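Comparing Two Grippers and Three Camera Positions in Simulation
Project report, Robotics Elective
2019-08-03

Why we picked this

Our group wanted to work on grasping from the first week, mostly because all of us had watched an arm in the teaching lab drop the same plastic cup again and again and wanted to know whose fault it was. Was it the fingers? The camera? The controller? We never got a straight answer from looking at it, so we decided to change one thing at a time and see. A real arm is slow and there is a waiting list for it, so nearly everything in this report was done in simulation. That turned out to be the best decision we made, and also the source of most of our headaches!

We named the project Puna. It has two grippers, three camera positions and two controllers, and the plan was to try every combination on the same set of objects.

The two grippers

The first gripper is a plain parallel-jaw design we called Ketano. Two flat fingers close at the same speed from both sides. It is easy to model and easy to reason about, and if the object is between the fingers when they close, it usually stays there.

The second, Falcão, has fingers that can bend a little at the middle. We built it from short rigid links joined by springs, which is a rough way to fake a soft finger but cheap to compute. Getting the spring values right took most of a week. Too stiff and it behaved exactly like Ketano, too loose and the fingertips buzzed like a phone on a desk as soon as they touched anything. We settled on values somewhere in between by trial and error, and we would like to do this properly next time (see the end).

Both grippers mount to the same simulated arm with the same plate, so swapping them means changing one line in the setup file. We are quite proud of that line.

Camera positions

We tried a camera high above the table looking straight down, a camera off to one side, and a camera carried on the arm itself near the wrist. The overhead view was the one we expected to win. It sees the entire table and it never moves, which keeps the calibration simple. Its weak spot is the last part of the approach, when the arm gets between the camera and the thing it is trying to pick up.

The wrist camera has the opposite problem. It is wonderful up close and a bit lost at the start, and it always has some of the robot's own hardware in view. We spent a long evening deciding how much of that hardware to leave in.
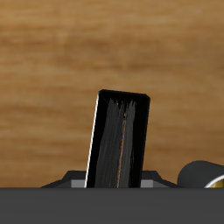
Our first idea was to mask out everything that belonged to the robot, so the vision part would only ever get the table and the objects. It seemed tidy, and it made the early results worse. With the mask on, the controller could find the object but had a poor sense of where the fingers were in relation to it, and it tended to close early. When we took the mask off and let it see the gripper parts, the approach got visibly smoother within a day of training. So we left the mask off for all of the runs we report.

Lighting mattered more than we had guessed too. Our table has a wood texture with brown and golden streaks, and with a single strong light, dark objects picked up bright edges that the edge detector loved a little too much. It would lock on to the highlight and treat it as the side of the object. Moving the light between runs cured most of it.

The controllers

The simple controller works in steps. It looks, picks a target point, moves there, looks again, and closes. The second one, which we called Nirkotow, corrects itself all the way down using each new camera image. It is much more fun to watch. It is also much easier to break, since a single bad image can send the arm sideways, and we had to add a limit on how far it may move between one image and the next.

What we ran

Each combination was tried on 6 objects, with starting positions chosen at random. We capped every test batch at 1000 attempts and threw out the ones where the simulator itself failed, for example when an object fell through the table. Over the early tuning period we also logged 1721 attempts that we used only for finding bugs. None of those count toward the comparison, as the settings kept changing underneath them.

An attempt counted as a success if the object was lifted clear of the table and was still in the gripper 3 seconds later. We argued about this rule. One of us wanted to include placing the object down again, but that would have mixed up two different skills, and we were short on time.

What we found

Ketano did better than Falcão on anything with flat sides, and by a wider margin than we thought it would. The flat fingers squared up boxes that started out slightly turned, nudging them straight as they closed. Falcão bent around the corners instead and sometimes let the box twist out.

On round objects the order flipped. Falcão kept hold of cylinders lying on their sides even when it came in off-center, while Ketano squeezed them out and sent them rolling across the table. (There is a clip of this in our presentation and it got the biggest laugh.)

For cameras, the wrist position with Nirkotow was our best pairing on both grippers. The wrist camera with the simple controller was our worst, which makes sense to us now: stopping to look only twice wastes what that camera is good at. The overhead camera was decent with everything and best with nothing. The side camera we would drop. It gave us a lot of trouble judging distance and was not the top choice for any object.

Things that went wrong

The biggest mistake was changing the friction setting halfway through a batch and not writing it down. We noticed because Falcão suddenly seemed brilliant. We reran that batch from the start, and since then every run saves a copy of its own settings next to the results. Please do this from day one if you are planning something similar.

We also rendered at a higher resolution than we needed for far too long. Cutting it down made the runs faster and did not change the ranking of any combination.

What comes next

In November we should get time on the real arm, and the first thing we want to try is the wrist camera with Nirkotow and a printed version of the Ketano fingers. We expect the success rate to drop, and we want to know by how much. We would also like to measure the bending of a real soft finger and put those numbers into Falcão in place of our guesses. The side camera mount is free to any group that wants it.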